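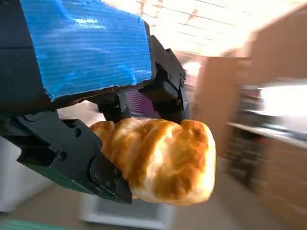 Bread roll between the fingers, kitchen cabinets behind

Ticket 271
Product: Ollow arm controller
Opened by: Yamila Durán, Kendby
Status: Open, then Monitoring, then Closed
Subject: Pick-and-place demo stalls after the release, open day

Hi all! Sorry in advance for the length, I'm writing this up from notes I scribbled during our June open day and my handwriting got worse as the crowd got bigger.

So the demo is the bread one. The arm picks up a roll, puts it in the pink dish on the mat, backs off, and goes back to its start pose so the next visitors can watch it again. Picking has been great all month. What started going wrong on the day was the bit right after the release: the fingers open, and then the arm just stays put over the dish and the panel says WAIT_RELEASE. No fault code, no beep, nothing. If I press Resume it carries on as if nothing happened (which makes it look like I'm cheating, and a very serious boy near the front told me so).

My notes, tidied up a little:

9:40 a.m. Warm-up before the doors opened. Ran the sequence over and over with Bautista, no stalls at all. Felt very smug.

10:15 a.m. First group in. First stall. Pressed Resume, talked loudly about sensors.

10:30 a.m. Stalled again. Restarted the controller, did the full homing, lost a few people to the coffee table while it homed.

11:05 a.m. Swapped the roll for a fresh one in case it was shedding crumbs or going soft in the squeeze. Two clean runs, then a stall. Not the roll, I think.

11:20 a.m. Speed was at 100 percent, turned it down to half. Same thing, only slower, and now everyone had longer to watch it.

11:45 a.m. Octavio asked if I'd checked the network. I had not checked the network. 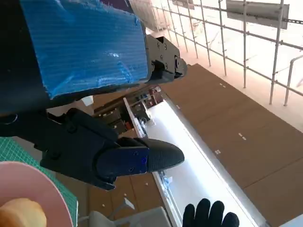
Fingertip pointing right, roll on the pink dish

Noon. Moved the controller off the guest Wi-Fi and onto the cable. Stalls got rarer but didn't go away. We'd put the sign-up tablets on the same guest network that morning, so that does line up with the doors opening and the trouble starting, and I was pretty pleased with Octavio at this point!

12:50 p.m. Pulled the log over lunch. Every stall has the same pair of lines in it: the release command goes out, and the "fingers open" message comes back after the wait limit has run out. The limit in our settings is 800 ms. I didn't set that, I'm fairly sure it's what it came with. The late message does arrive, it's just that the sequence has stopped listening by then.

1:10 p.m. Tried raising the limit from the panel. The field is grayed out for me. Is that a permissions thing, or does it have to be done in the config file? I didn't want to go poking around in files with a school group due at two.

Things I've already tried, so you don't have to ask: restart, homing, fresh roll, half speed, cable. I have not tried reinstalling anything and I'd love it if you didn't make me. Controller log is attached, the stalls are the entries tagged REL.

What I need, in order of how badly I need it: a way to change that limit before the two o'clock group, and then some idea why the message is late even on the cable.
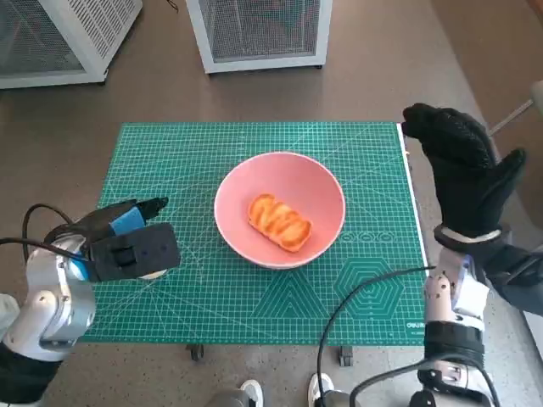
Tadeo Montecinos: The field is locked while a sequence is loaded, even a paused one. Unload the bread sequence first, then go to Settings, Hand, Release wait, and it should let you type. Double what you have now and reload. On the late message, your log shows the visitor display asking the controller for joint positions nonstop, and that's going out over the same cable. Turn the display refresh down to Low and tell me what the REL entries look like afterward.

Oh, it was the loaded sequence! I had it paused and thought that counted. Limit doubled, display on Low, reloaded at 1:45 p.m. with Freya reading me your steps off her phone.

Two o'clock group: four full runs for them, no stalls. The REL entries all come back well inside the old limit now, so I suspect the display was most of it. I've left the longer wait in anyway.

Could you keep this on Monitoring until we've done the Orellana visit? Same sequence, same display, their network. And please could the panel say why a field is gray, even just a little "unload first" would have saved me a lunch.

Update after Orellana: ran all afternoon on the cable with the display on Low, no stalls. Happy for you to close it. Thanks, Tadeo!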